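4. Adding the blurb to your book page

1. Sign in to Tuvura and open the book from your list.
2. Choose Page text, then Blurb.
3. Paste the blurb as plain text. Names of characters must be spelled as in the book file.

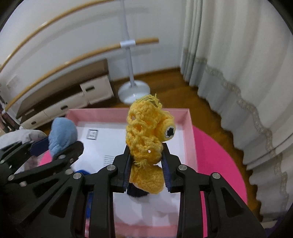 The short blurb is shown in search results and may have up to 100 characters. Write one thing about the hero and stop. For a children's story, "A yellow crocheted creature with wild yarn on top" is already enough.

Note: the long blurb has a limit of 1000 characters, spaces included.

4. Press Check. If message 103 comes, there is a forbidden sign in the text, usually a curly quotation mark.

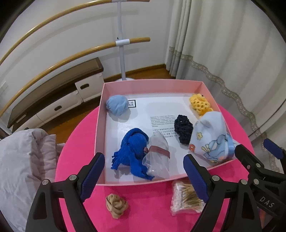
A blurb in a second language goes into its own field, under Languages. Do not put both in one field. On a printed sheet, Chinese characters and Latin letters can stand together, like on the white one in the pink box, but our search reads only one language per field.

Caution: Save replaces the old blurb. It can't be brought back.

5. Press Save and wait 2 minutes before you open the public page.

Guide text: Yuxi Ye, 15 May 2019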